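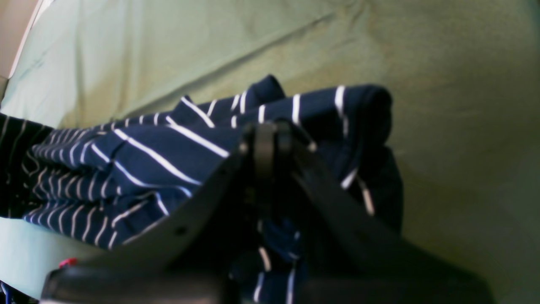

Forty place cards left and the ink was going. Leonie shook the pen. Nothing, then a blot. Right across Uncle Detlef.

"Who even is he?" said Beverley, mouth full of toast.

"Groom's side. Hirnov lot. Don't touch the ribbon."

Beverley had touched the ribbon. Butter on the satin, a neat thumb of it. Leonie cut the end off and said nothing. Van at two. The hall in Mallham locked its doors at five and Marjorie Stockdale wanted the cards in by then, on the tables, in order, or she'd go elsewhere for the November one. She'd said so twice. Once by letter.

New pen. Detlef Tiedemann, again, slower. Good D. The T was a bit drunk but it would pass by candlelight.

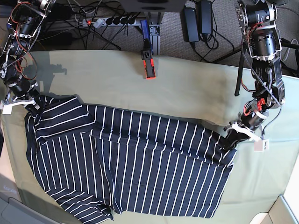 Phone. Lachlan, from the van, engine running.

"Table six," he said. "They've split up."

"Who's split up?"

"Table six. The Grollow cousins. She's bringing somebody else, and he's still comming."

"Bringing who?"

Crackle. Hapeta something. Or something Hapeta. Then he was gone, under the bridge probably.

Leonie looked at the cards, all those names drying on the windowsill. She took a blank one and wrote Guest — best hand, long tail on the G — and put it in the box at the far end from his.

"Thats a lovely G," said Beverley, and reached for the ribbon.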